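Two arms and a pile of washing: an afternoon with Gilles Gautier

1/10/22

I'd been promising to get over to Steltdale for ages, and when I finally made it Gilles already had the kettle on and a bag of clothes tipped out on the side. He shares the workshop with a chap who mends bicycles and a woman who makes lampshades (lovely ones, I nearly came home with two) and his corner is the one with all the cables.

What he's building there is a pair of robot arms that can fold clothes. He calls the whole thing Clilau, which I assumed was clever and stood for something. "No, my niece made it up when she was small. It was her word for socks."

Why laundry?

"I hate folding, that's the first reason," he says, clearing a stool for me. "And the second one is that cloth is horrible for a robot. A box stays a box! You pick up a shirt and it's a different shape, you put it down and it's another one again. I did years of boxes at work and I was bored to tears."

Work was at Norico, where he looked after packing lines until July. He still does the odd job for them, which pays for the parts. I asked what he'd spent and he went a bit quiet, then told me the green camera bracket cost next to nothing, so I took the hint. He drew that one himself and printed it in the workshop, in the brightest green he had on the shelf. "You drop a black one on this floor and it's gone. I lost 2 of them like that."

Each arm has a camera down by the gripper, because he wants to see what the fingers are up to close in, where the cloth bunches. He'd got a red Bulls jersey on the go while we talked, one arm on the collar end and the other down at a corner, and I'm afraid I stopped taking notes for a bit and just watched.

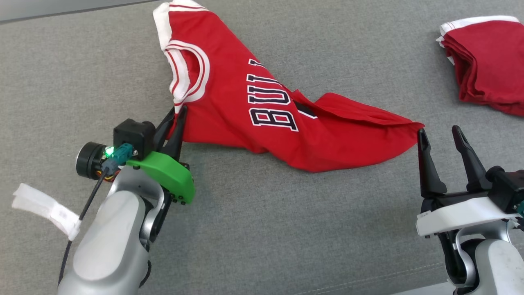

What goes wrong?

"Oh, everything," he says, very cheerfully. Collars are a pain, as the edge is thick and wants to roll over on itself. Slippery sports tops are worse than cotton. And corners! He can talk about corners for a long time. The trick, he reckons, is getting hold of just the tip and not a great fistful, so that when the arm pulls, the fabric comes out flat. "If you take too much you've made a new fold before you've started. My mother could have told me that, she did tell me that."

He keeps a tally in an exercise book, with a line for every go. The last time he did a proper run it was 100 tries with the same T-shirt and he called roughly 30 of them good. I said that sounded low and he looked a bit hurt. "In the spring it was 7!"

Cables are his other headache. They catch on things, or they come loose when an arm swings right over, and then he's got one blind gripper and a shirt in a knot. His friend Adjei comes by in the evenings to help with the wiring and apparently has strong views on tape.

Does he still fold by hand at home?

"Of course. It's quicker." He's in no rush, though. Next he wants to try towels, which ought to be easy, and after that a fitted sheet, which he admits is showing off. He'd also like the arms to pick things out of the basket on their own, as at the moment he lays each one out for them.

If you've got old sports kit you don't want, he'll happily take it off your hands, any size, holes and all. Drop it at the workshop and mark the bag for Gilles, or it'll end up as bicycle rags.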